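In Praise of the Ugly White Clog

I own 2 pairs of plastic clogs and I have been told, by people who love me, that this is 2 pairs too many. My mother calls them hospital shoes. My brother won't walk next to me to the mailbox if I've got them on. I wear them anyway, pretty much from the first mild day in spring until my toes go numb in the fall, and this year I decided to find out why I like them so much.

So I drove over to Condstead to see Wayne Hawthorne, who has sold work shoes out of the same narrow store for 34 years. I'd been picturing a wall of steel toes and a grumpy guy on a stool. The steel toes were there, all right, but so were the clogs (a whole back aisle of them!), stacked by size in every shade of white you can imagine. I had no idea white came in shades until I stood in that aisle. Some of it is creamy, some of it is nearly gray, and some of it goes a little purple when the light isn't hitting it straight on. 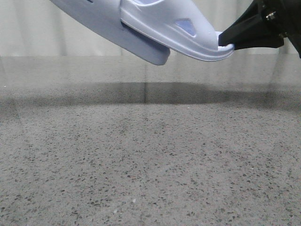

Pale lavender-white plastic with a rounded nose, a thin bright rim and one small triangle in the side.

Wayne thinks the triangle is the best thing that ever happened to a molded shoe. "Round holes look like a colander," he told me. "A triangle looks like somebody drew it." I went home and looked at my garden pair, which are Brurkiers with round holes, and now I can't unsee the colander. Thanks, Wayne.

He also got me looking at corners. A cheap clog has sharp edges around its openings, and you find out where they are the first time you go without socks. On a better one the corners are softened, and the lip at the rim is thick enough to run your thumb along. He made me do this with my eyes closed, with a Kostier in one hand and a Boiko in the other, while a woman waited to pay for bootlaces. I liked the Boiko. She liked the Kostier, and said so before I'd even asked her.

Then there's the strap. I've always been a strap-forward person, mostly out of laziness, and I figured the swinging kind was there for looks. Wayne says kitchen workers care about the strap more than anything else on the shoe. They kick the things off at break, stomp back into them, and yank the strap into place with one finger on the way to the line. What he checks first is the spot where it pivots. If it flops with no resistance at all in the store, he says, you'll be annoyed with it by July. 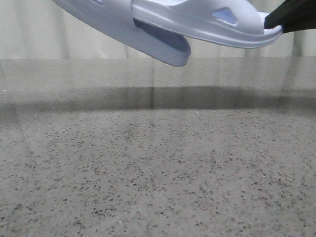 White slip-on clog with its wide strap folded down and a triangular hole in the side wall.

White is a terrible color for the garden, I'll admit that. Mine spend the summer looking like I've been digging a well. But I've come around to washing them, which takes a bucket, dish soap and an old toothbrush for the holes. I do it on the back steps with the radio on. It's a pretty nice ten minutes, and I can't say that about any other shoe care I've ever done — my leather boots have been waiting for polish through two presidents.

Wayne doesn't believe in bleach, by the way. He says it turns some whites yellow, and he has a shelf of customer returns he blames on it. He'd rather you left them in the shade to dry and put up with a stain or two.

I left with a third pair. They're white, the strap has just enough drag in it, and I've hidden the box behind the vacuum cleaner until my mother's visit is over.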